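Workshop notebook, February

Bench 2, second half of the morning. Started again on the hinge question for the card holder, which we left before the holidays when the Ustach order came in.

Short summary for Delia, who was away: the living hinge is not good enough for us. I bent the third batch by hand and by the lever, and the weak place is always the same, at the left end of the thin line where the plastic enters last into the mould. The colour goes pale first, then a small crack opens from the edge. One sample reached 682 cycles before it opened, and this was the best of the batch. The others I will not write here because two of them were clamped badly by me and the numbers are not fair. But even the best one is poor. A child who plays every day will reach this number before summer.

So I went back to the pin hinge. It needs a separate door and a separate frame, and more work in assembly, but the door can be changed if it breaks, and I like this very much. The people at Drulimwood will complain about the assembly time. I think they will complain less than the parents.

What I tried today:

Pin diameter 2 mm, door printed on the old machine, frame cut from the Bratu sheet. The door turned freely but fell down by itself from the upright position. No friction at all. I put one turn of thin tape on the pin and then it stayed, but tape is not a solution, only a way to learn how much friction I want.

Then I made a small bump on the side of the door, near the pin, and a matching hollow in the frame. The first bump was too high and the door had to be forced. I sanded it by hand, a few strokes, try, a few strokes, try again. At some point it began to give a small click when the door stands up. This click is very nice. I called Leda from the next room to try it and she opened and closed it for a long time without saying anything, so I take it as approval.

I also looked again at the flip-up games which are already on the shelf, to compare how they solve it. Most of them use a pin which is moulded as one part with the door, two short ears which snap into the rack. It is cheap and quick to assemble. The bad side is that the ears wear out, and then the door becomes loose and leans to one side. 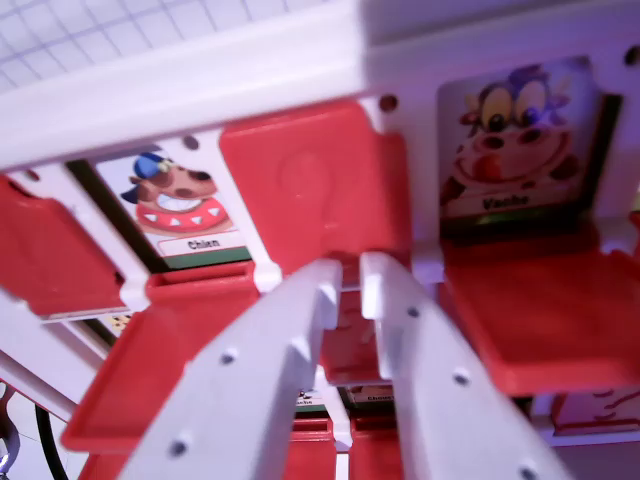

Flip-up rack, red doors on white plastic.

For our holder I want to keep the idea of the ears but make them longer and a little conical, so that wear will only make them sit deeper. Delia wrote in her message that a conical ear will push the frame outwards with time. She may be right. I have no answer yet. One possibility is a rib on the back side of the frame, but then the tool is more complicated, and we promised Drulimwood a simple tool with no side movement.

Cards. The holder must take the thin cards and also the thick ones from the older set. I measured the slot again and it is fine for the thick cards, but the thin ones lean forward and touch the back of the door. When the door closes it scratches the print. Inclining the slot a little backwards should be enough, I tried with a folded paper under the front edge and the card rested well. Must be added in the drawing. I forgot this once already, so I write it in capitals: INCLINE THE SLOT.

Colour. Ustach sent new samples of pigment. The red is good under the lamp and a bit brown near the window. I left the samples on the window sill with half of each one covered by cardboard, to see if they fade. Please do not move them, and please do not put cups on the cardboard.

Noise. This is something I did not consider before. When all the doors are closed together with one movement of the hand, the sound is quite hard — not unpleasant to me, but Leda said that in a classroom with 6 of these it will be terrible. A small soft stop could help. I have some felt in the drawer, also the thin foam from the packaging. The foam is quieter but it comes off after a short time. I will try the felt with better glue.

Afternoon, 15 minutes lost looking for the small calliper. It was in the box with the Bratu offcuts.

To do:
Draw the conical ear, two versions, with rib and without.
Ask Delia Salinas for her old calculation about the frame opening. She has it on paper, I believe in the green folder.
Repeat the lever test with the pin door, same speed as the last time, and clamp it properly.
Felt stops.
Answer Drulimwood about the tool, but only after the second test.

The lever machine makes a squeaking noise again at the lower bearing. I put one drop of oil and it stopped for the moment.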